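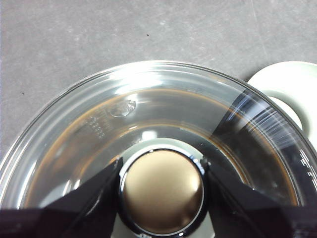 Brown ring in glass measuring bowl does not go away

Posted by Tukik in Kitchen and Cleaning
March 26, 2021

Hello to all. I have a question about a bowl of thick clear glass, the kind with measuring lines on the side. I bought it in October together with a set of kitchen things from my neighbor who moved away, and I use it nearly every day. It is a very practical bowl for me, because I can measure and mix in the same place and I do not need to wash two things.

My problem is this. I make a strong coffee for a dessert (my wife's family recipe, with biscuits that you dip), and also I make black tea in this bowl when I want to have iced tea for several persons. I leave the liquid in the bowl to become cold. Sometimes I forget it until the next morning. When I pour it out, there is always a brown line on the glass which follows the shape of the bowl, at the height where the liquid was. At first I could take it away with my thumb. Now after some months there is a line that stays. I wash with normal dish soap and a sponge, I rinse, it looks clean when it is wet, and after it dries I see the line again, and also a light brown color on the bottom.

I have already tried:
Dish soap and very hot water, two times.
The dishwasher, on the long program. It became a little better but the glass has now a kind of fog.
White vinegar, only a splash and I wiped it around. No difference that I could see.

I did not try anything with bleach because it is a bowl for food and I am afraid of it. I also did not try steel wool. My brother-in-law says steel wool is fine for glass, because glass is harder than steel. I do not trust him very much in this matter, he has destroyed a pan of mine before.

Also there is the part with raised letters, where the maker has put his sign into the glass. Around these letters the brown stays in the small corners, and the sponge does not enter there. And I am worried for the white measuring lines. I do not know if they are printed on the glass or inside it, and I do not want to lose them. I use the 700 mark all the time for my bread.

My three questions are: how do I remove the line, how do I clean around the letters, and is the fog from the dishwasher something permanent? The water in our town is very hard, if this helps. My kettle becomes white in two weeks.

Thank you in advance, and excuse my English please.

Gaspard Hamel
Member, answers mostly in Kitchen

Hello Tukik. Your English is good, mine is also not from birth, so we will understand each other.

I worked many years in a hotel kitchen where we had coffee and tea in glass all day long, so I know this line very well. I will try to answer in the order in which you should do the things.

First you must know that you have probably two different dirts, one on top of the other. The brown is from the tannins in the tea and the oils in the coffee. The white fog is very likely lime from your hard water. When the lime sits on the glass it makes the surface a little rough, and the brown color catches on it much easier than on smooth glass. So if you only fight the brown, it will come back quickly. You have to take away the lime also.

The lime first. A splash of vinegar is too little, it needs time. Put the bowl in the sink and fill it with one part white vinegar and one part warm water, up to higher than the brown line. Leave it for 40 minutes. Do not take boiling water. Even thick glass can break when it is cold and you pour something boiling in it, and I have seen this happen with a bowl that was ten years old and never had a problem before. After the time is over, rub with a soft sponge under the liquid, pour out, and rinse well.

Then the brown. Take baking soda, two or three spoons, and add water drop by drop until you have a paste like thick yogurt. Put it on the line with your fingers and let it stay for a quarter of an hour. After this you rub it in small circles with a wet cloth. You must not press hard. Please do not mix the soda and the vinegar together at the same time. Many people do this because it makes nice bubbles, but then each one cancels the other and you have mostly salty water. Rinse between.

If there is still color after this, use oxygen powder, the kind for white laundry without perfume. One spoon in hot water from the tap (again, not boiling), fill the bowl over the line, and leave it for the night. In the morning you pour it away and wash the bowl with dish soap, then rinse it several times. In the hotel we did this with all the tea glass once in the week, before the quiet day, and we had no need to rub anything.

For the letters: take an old toothbrush, a soft one, with the same soda paste. Go in the direction of the letters and then across them. If there are very small corners which the brush does not reach, a wooden toothpick is good. Never metal, so no needle and no knife.

Look also at which side the letters are raised. On some bowls they are on the outside, under the bottom, and you see them through the glass. Then you can scrub inside for a whole day and nothing will change. I did this once when I was an apprentice, and the chef let me continue for quite a long time.

For the white lines: pass your fingernail slowly over them. If you feel an edge, they are printed on the surface. Then keep the paste away from them and clean this part only with soap and the soft side of the sponge. The oxygen bath for one night should be mild enough, but if you are nervous, try it one time for an hour and look at the lines after. If you feel only the glass itself going up and down, the lines are molded, and you do not have to be so careful.

About your brother-in-law. Steel wool is bad for this job. Maybe he has right about fine wool on window glass, I don't want to discuss it, but on a bowl you will get scratches, and in every scratch you will have tea.

The fog from the dishwasher you will know after the vinegar. If it is gone, it was lime. If the glass is clear when wet and becomes foggy again when dry, also after a second bath in vinegar, then the surface itself is attacked from the dishwasher. In this case it is permanent. The bowl is still usable, it is only less beautiful. From now on I would wash it by hand.

Pudent

Denture tablets. Two of them in warm water, go to bed, done in the morning. My mother did all her vases like this and also the teapot. They cost almost nothing in the supermarket and you don't have to rub.

I read the long answer and it is correct I think but it is a lot of work for a bowl.

Edit: yes, of course rinse it after. I thought this was clear.

Gaillard
Member since last year

I want to add something to what Gaspard has written, on the question of how it does not come back, because this was not so much answered.

I make cold tea in the summer for our whole office, and my bowl looked exactly the same as you describe, with the line on all the walls and the brown on the floor of it. What helped me more than any product was to change the habit. I now make the tea in a steel pot, take out the leaves, and pour it in the glass only when it goes to the table. If you want to keep using the bowl for cooling, then at least do not leave it overnight. The line forms at the top of the liquid, where the glass dries, and the longer it stands there the stronger it holds.

When you have emptied the bowl, rinse it at once with warm water, also if you have no time to wash it. It takes a few seconds. If a little film of coffee stays in the bottom and dries there, you will have twice the work the next day. This is my weakness too, I put the bowl down on the counter beside the mugs and say I will do it later.

The other thing is drying. With hard water you have to dry the glass with a towel. If you let it stand on the rack, each drop leaves its small white ring, and then you are again at the beginning. I use a thin cotton towel which is only for glass.

I do not agree completely about vinegar. It works, but the smell is strong in a small kitchen. I take citric acid in powder, one spoon in the warm water, and it does the same with no smell. You can use it for your kettle as well. You can buy it where they sell things for making jam. My bag was 300 grams and I am still using it after more than a year.

Concerning the lines, my print was on the outside, and I have lost the upper part of it from the green side of the sponge, before I knew better. The number for 500 is now a ghost. So please make the test with the fingernail before you start.

Tukik

Thank you to everybody for the answers. I have done the bath with vinegar and after it the soda paste. The fog is gone, so it was lime, I am very happy about it. The brown line is gone on one side, and on the other side I can still see it a little if I hold the bowl against the window. I will do the oxygen powder this night.

The measuring lines have an edge when I pass the nail, so they are printed, and I left them in peace.

For the letters I used the toothbrush. They are clean now except one corner. To Gaspard: I have looked on which side they are, before scrubbing!

One more small question. Is it necessary to throw away the oxygen water after one use, or can I put my two tea mugs in it afterward? They are white inside, or they were.

Gaspard Hamel
Member, answers mostly in Kitchen

You can use it once more if it is still warm and you do it directly after. In the morning it has lost its force, so put the mugs in the sink next to the bowl already tonight and fill them from the same mixture. If your mugs have a gold edge, leave them out of it.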